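Plolau Community Seed Library: Progress Report to the Zacharias Fund
Second reporting period, ending December
Prepared by Consuelo Bravo, coordinator

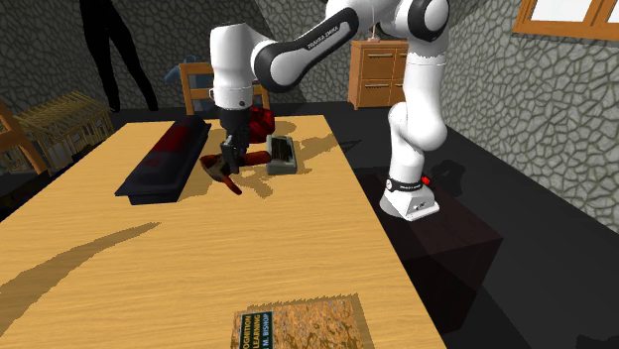
The seed library opened its doors in the last report and has kept them open in this one, apart from the week the lock seized. We now have 138 registered members. Our target for the period was lower than that, and I would like to claim credit, but much of the rise came in the fortnight after the local paper told its readers we were giving away tomatoes. We were giving away tomato seed. Most people took it well.

Borrowing and returns
Members borrowed 3,044 packets over the period. Beans, lettuce and tomatoes were the favourites, followed by a surprising run on parsnips that I put down to one persuasive talk at the garden club. Returns are the harder half of the business. A seed library depends on people growing something, letting it go to seed, saving the seed and remembering where they got it. So far, 32 members have done all four. Several others have returned pumpkins, whole.

We have changed the borrowing card so that it now says in large type which crops are easy to save from and which will cross with the neighbour's. The squash family has a warning of its own. Otis Bellamy grew out a batch labelled "butternut" last season and harvested a green, warty thing with the flavour of a wet envelope. He has asked that it not be named after him.

Storage
The fund's grant paid for the second cabinet and the sealed jars, and both are in use. Labels remain a weak point. The ink we bought fades in the light, and for part of the spring we were lending a variety known only as "Mr...ss". It was Mukemness, a local climbing bean, and it is now written on every jar in pencil, which costs less than the ink did.

Germination tests
We tested the older stock on damp paper towel in the kitchen at the hall. Carrot and onion did poorly and have been composted. The beans did so well that they had to be planted out behind the bike shed, where they are now holding up part of the fence.

Workshops
We ran 2 workshops, one on wet-processing tomato seed and one on cleaning dry seed. The first smelled as expected. The second was held outdoors in a breeze, and we can report that there is now lettuce coming up across most of the car park. Both were full, and we have a waiting list for autumn.

Spending
We are under budget on printing and over on envelopes. The catalogue system from Idex came in at the quoted price, although entering the old paper records took much longer than planned — my handwriting was partly to blame. I am asking to move the printing surplus across to envelopes and would be grateful for an answer before the autumn sowing.

Next period
We plan to sort out the fading labels, repeat the tomato workshop with the windows open, and write to members with overdue seed. The letter will be friendly. A draft is attached, along with the receipts.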